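Search this site Search Go

Salex Returns Floor, Gurnville
Staff and Management Meeting on the Sorting Arms - Minutes
May 5, 2023

Present: Rawan Qaisi (chair), Urho Hirvonen (floor rep), Deming Xie (automation), Yara Akl (returns desk, also taking these minutes)
Apologies: Ziad Kanaan

1. Last minutes

Accepted with one change. Item 4 said the floor "welcomed" the two-arm cell. Urho asked for "was told of." Changed.

2. Where the project stands

Deming reported that the cell has been working on toy returns for seven weeks. The job is picking toys off the floor of the cell and putting them on a two-level shelf, or taking them down again when asked. He said it is going well. Urho asked what "well" means. Deming said the arms finish the task without help in most sessions. Urho asked for the number and Deming said he would rather give it once the spring sessions are all in. Rawan said the floor has now asked for this twice and it should be sent out whether it is flattering or not.

Yara asked whether the toys in the cell are anything like what comes over the returns desk. Real returns come in torn boxes, with batteries missing, sometimes with a sock in the bag. Deming agreed the cell sees clean, loose toys only. Bags and boxes are planned for July. Yara said she would believe it when she saw an arm open a taped bag.

3. Hours and jobs

Rawan read the statement from the Dow office: no one loses a position because of the cell this year. Urho asked for the words "this year" to be put in the minutes, and they are. He asked what happens after that. Rawan does not know and said so.

There are 24 people on the returns floor now. Three of them have been moved to watching and resetting the cell. Their pay grade has not changed, though the work has. Urho said two of the three came to him separately to say that the day is longer when you are waiting for a machine to miss. They used to talk to each other across the table while sorting, and now they sit on opposite sides of the cell and write down errors. Deming said the error notes are the most useful thing the team gets. Urho said then they should be paid like it.

Rawan will take the pay grade question to Dow. She did not promise an answer by the next meeting.

4. Speed

Ziad sent a note in, read by Yara. He timed himself on a mixed bin of loose toys and cleared it in roughly 90 seconds - he asks that someone run the same bin through the cell and post both times by the break room. Deming objected that speed is the wrong measure at this stage, as the arms do not get tired or take lunch. Urho said that whoever resets them does take lunch, and the cell stops when they do. Deming accepted this. He will run Ziad's bin but wants several runs posted and no single best or worst one.

5. Layout and the shelf

Short item. The shelf has its vehicles on the top board and its figures on the lower one, and that is the layout Deming wants kept through the next round of sessions.
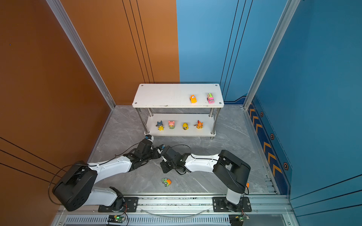 Yara's view is that the lower board is the harder of the two, as anyone who has put stock on a bottom shelf could have told the team. She asked why no one from the desk was asked before the layout was picked. Deming said there was no good reason. He will bring the next layout to the desk first.

Urho asked if the floor could choose the toys too. Agreed, within reason. No glitter.

6. Gradport visit

Managers from Gradport want to see the cell. Urho asked that they also spend time at the returns desk, with the phones on, and that the people who reset the cell be allowed to speak without a manager standing by. Rawan agreed to the first part and will ask about the second.

7. Actions

Deming - send out session results, all of them. Run Ziad's bin.
Rawan - pay grade question to Dow. Reply on the Gradport visit.
Yara - collect a crate of real returns, unsorted, for the cell team.
Urho - write up what the three moved staff told him, no names.

Next meeting to be set when Ziad is back.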